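Sending less to people who stopped reading

Posted 2025-05-12

Ditte Vestergaard runs email for Rimkutė, a mail-order parts supplier with an office in Loslow. Last year she cut 3,000 addresses from the company newsletter and her manager asked her twice whether she was sure.

"I was fairly sure," she says. "They hadn't opened anything or bought anything in two years. We were paying to write to them and the mailbox providers could see they didn't care."

Before removing anyone, she sent a single plain-text message asking whether they wanted to stay. It had no images and only one link. The answer came back from 461 of them, and 372 of those said yes. The rest asked to be taken off, a few with some colourful language.

"I read all the replies. One man said he'd been trying to unsubscribe for a year and the link went to a page that didn't load on his phone. He was right. I tried it on mine and got a blank screen. So we fixed that the same afternoon." 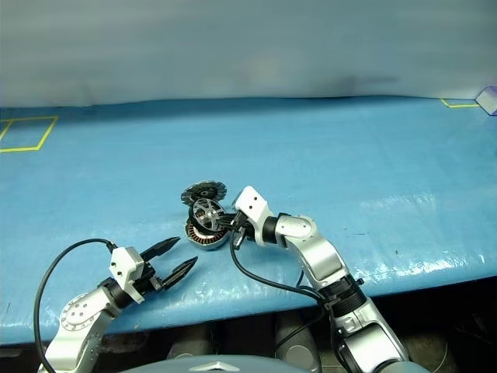 The unsubscribe page had been built by a previous agency and was never moved when the website changed hosts. Vestergaard now checks it every month, along with the preference centre and the reply address, which used to go to a mailbox no one had the password for.

Rasmus Žukauskas came in as a consultant from Solska at that point. His first job was to sort out authentication on the sending domain. The order confirmations and the newsletter had been going out through two services, and only one of them was signing its mail properly.

"It's dull work," Žukauskas says. "You get the list of everything that sends as your company, and there's always something on it that people forgot. In this case it was a booking tool the Devutville branch had signed up for. It had been sending reminders under the main domain and half of them were landing in spam."

He moved the newsletter to its own subdomain and left receipts and shipping notices on another. Volume went up slowly over several weeks, beginning with customers who had ordered recently.

Vestergaard found the slow part hard. Her June sale was planned for the whole list, and Žukauskas told her to hold back.

"We argued about it," she says. "I had a target. In the end we sent to the recent buyers first and the others got it four days later. The later group did fine. I had 654 orders from the sale, and the year before we'd had fewer with a bigger list."
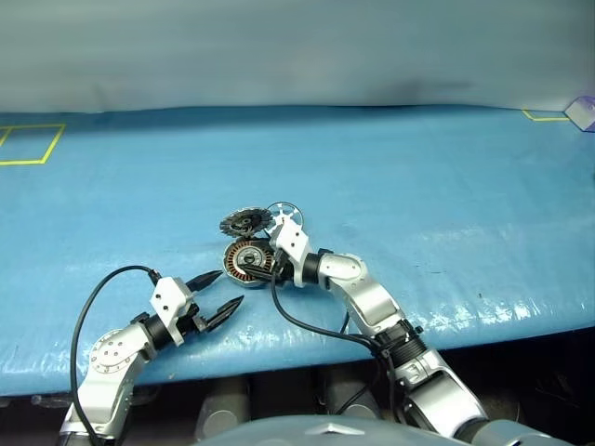

Žukauskas is cautious about giving the list clean-up all the credit. The sale prices were better, he points out, and the subject lines had changed as well. "If you change five things you don't get to say which one did it."

They do agree on open rates, which neither of them trusts much anymore. Some mail apps load the images whether or not the person looks at the message. Vestergaard reports clicks, orders and complaints to her manager and keeps the open figure in a separate sheet.

The newsletter itself has been cut from weekly to every second week. She says the favourite section among readers is still the short column answering technical questions, and it now goes at the top.

Her next project is the welcome series. New subscribers currently get three messages in their first two days, all written by different people. "One of them still mentions a catalogue we stopped printing," she says. "I'll start with that one."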